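Willems lab trains bin-picking arm on its own failed grasps

A robot arm at the Willems lab learned to clear mixed household items from a metal bin after 439 practice grasps, the group reported Friday.

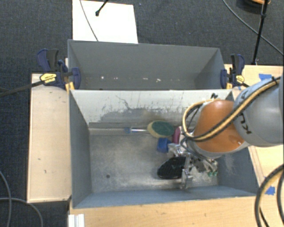
Karlijn Vandenberghe said the number matters less than what was kept, as most groups throw failed grasps away and lose the useful part. The method, called Bira, scores each miss and tries a nearby angle next — up to five times per item. Tests with 30 new objects left 11 that the arm could not lift reliably. Flat items were the hardest.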